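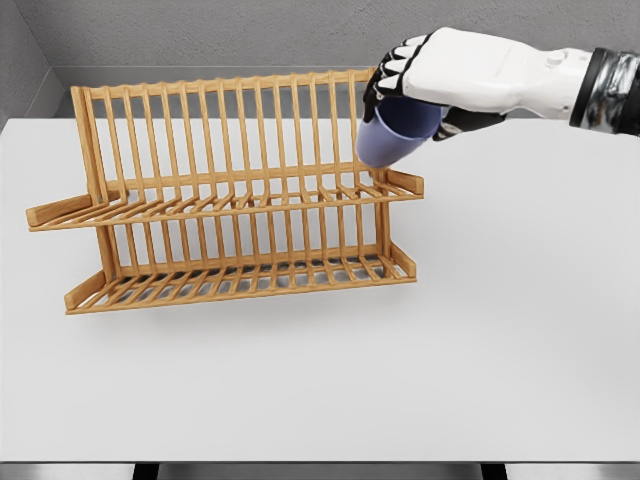 Hard water and dishwashing: frequently asked questions

Jestport Water, Customer Information
Last reviewed July 2024

How hard is the water in Jestport?
It depends on your supply zone. The Bremau bore zone is hard. The Oravec reservoir zone is soft to moderately hard. Your zone is printed on page two of your bill, under the meter number.

What is the white film on my glasses?
Usually calcium carbonate left behind when water evaporates. It is harmless. Soak the glass in one part white vinegar to four parts water, then rinse. If the cloudiness remains after soaking, the glass is etched and cannot be restored.

Does drying method make a difference?
Yes. Drops left to evaporate will leave spots. Rinse in hot water, tip cups and bowls so that no water sits in the base, and towel-dry glassware if spotting bothers you.

How do I remove scale from a timber rack?
Wipe with diluted vinegar, rinse and stand it somewhere airy. Do not soak timber. Reapply food-grade mineral oil once it is dry.

Which hardness setting should I use on my dishwasher?
Check the manufacturer's table. Some machines use mg/L and others use German or French degrees. A conversion chart is available at the Pestetti Street counter.

Should I install a softener?
We don't recommend for or against them. Ion-exchange units add sodium to the water. Anyone on a sodium-restricted diet should speak to their doctor and keep one untreated tap in the kitchen.

Can I have my water tested?
Residential customers can request one free hardness test per year. Let the cold kitchen tap run for 30 seconds before filling the bottle, and return the sample within 24 hours. Samples left in a hot car will be rejected.

Will the Bremau supply change?
Blending with reservoir water is scheduled to begin in August. Hardness will vary during commissioning, so leave dishwasher settings as they are until you receive a notice.

Who do I contact?
Water quality: Miroslava Kolář, ext. 489
Billing and meters: Bevan Ellery, ext. 2000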